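Home Economics and the Consumer
Week 5 handout: Claims about kitchen hygiene

Read this before the seminar. The reading by Josefina Vergara is on the course page. Her second chapter is the useful one; the first mostly repeats what the trade press was saying when she wrote it.

1. What a claim has to tell you

Most kitchen hygiene advice comes as a flat statement. Wood is dirty. Plastic is safe. Change your sponge every week. When you meet one of these, ask what was measured, on what, and against what. "Kills germs" is a claim with all three parts missing. Which germs, on which surface, after how long, and compared with plain dish soap and a rinse?

Be careful with the word "harbors." It suggests that something was found living there and that it could make you ill. Often the writer only means that bacteria could be picked up on a swab, and a swab of nearly anything in a home will pick up something.

2. The Mellport survey

We will spend half the session on this one. The survey went to 380 households in Mellport and asked people how they cleaned their cutting boards. It got quoted in two newspaper columns as proof that most home cooks are careless.

Look at what it did. It asked people what they do. Nobody went into a kitchen. A person who says "after every use" may mean a scrub with hot water or a wipe with a damp cloth, and the form had one box for both. A follow-up visited 38 of the homes in July, all of them homes that had agreed to be visited. I would not build much on that, and I am surprised how many people have.

Priya Lyons defends the survey in her short reply, and she has a point that a weak survey can still show you what people think they ought to say. Fine - but that is a study of manners, and it was sold as a study of hygiene.

3. Wood against plastic

The old advice was that plastic wins because it has no pores. Later work muddied this. Bacteria put on a wooden board tend to be drawn below the surface as it dries, and many of them die there. A new plastic board cleans up easily; a scarred one is another matter, as the knife grooves hold food and are hard to scrub.

So the material may matter less than the state of the board and how it is washed and dried. I say "may" on purpose. Lab tests use fixed doses on clean samples, and home boards have years of onions in them. Bamboo gets treated as wood in most of the sales copy, though it is a grass and the boards are strips held together with glue. Ask whether a result for maple carries over. Usually the copy doesn't say.
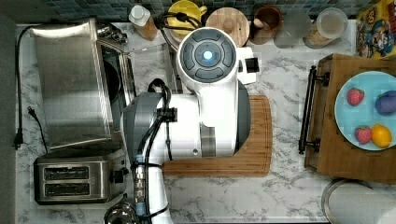
4. Reading a label

Bring one label or product page from home. The Zuso and Penier pages are linked if you can't find one, and both make a claim about "natural protection" that I would like somebody to try to pin down.

Write half a page. Say what is claimed, what you would need to see before you believed it, and whether the seller could have known it at the time. Do not tell me whether you like the product.

5. For next week

Read the Tran pamphlet on dish cloths, with section 2 of this handout next to it. Look for the place where "used daily" turns into "washed daily." Notes are due at the start of class.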